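About Loveck School of Household Management

Loveck School of Household Management offers practical instruction in the running of a home, from kitchen planning and food storage to laundry, mending and family budgeting. The school is independent and admits adults of any age. No earlier study in the field is required, and applicants are not asked to sit an entrance test.

The school opened with a single evening course in home cooking, taught in a rented hall on Galia Street. Requests for classes in related subjects led to a second course in budgeting and a third in clothing care. These were later joined into one certificate program, which remains the center of the school's work. The move to the present building on Pisharody Avenue gave the school its own teaching kitchens, a sewing room and a small library that is open to students and former students alike.

Our Program

The Certificate in Household Management runs for 32 weeks, beginning in September and ending in May. Students attend two evening sessions and one Saturday session each week. The full program comprises 283 hours of instruction, of which the greater part is given in the kitchens and workrooms. Written work is kept short and is tied to tasks students are already carrying out at home.

The first term covers meal planning, shopping and storage. Students keep a record of what their household buys and what it throws away, and they use it to draw up a weekly plan. Instructors review the plans individually. Large families, shared houses and people living alone have different needs, and the school does not teach one fixed system.
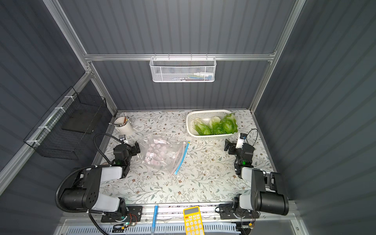

The second term turns to clothing and household linens, including stain removal, hand and machine washing, ironing and simple repairs. Students bring garments from home for the mending sessions. The third term is given over to household accounts — reading a bill, comparing contracts, setting money aside for repairs — and closes with a personal project agreed with an instructor.

Short Courses

Shorter courses are held throughout the year for those who cannot commit to the full certificate. Current subjects include bread baking, preserving fruit, cooking for one or two, and first steps in sewing. Most run for four to six weeks. Credit from a short course may be applied toward the certificate if the student enrolls within two years.

Students and Faculty

The school enrolls 70 certificate students each year and welcomes a further 330 to its short courses. Class sizes are limited so that every student has a place at a work surface. Many students are employed full time, and evening sessions begin at 6:30 p.m. for this reason.

Members of the faculty come from catering, dressmaking, social work and bookkeeping. All have worked in their trade before joining the school, and several continue to do so.

Tuition Assistance

A limited number of reduced-fee places are funded each year by the Foltiria Fund, which was set up by former students of the school. Awards are based on household income. Applications are read in June, and applicants are notified by letter before enrollment closes.

Visiting the School

Prospective students are invited to attend an open evening, held on the first Monday of each month during term. Visitors may tour the kitchens and sewing room, meet members of the faculty and look through past student projects. No appointment is needed. Questions about admission, fees or access to the building may be directed to the school office during opening hours.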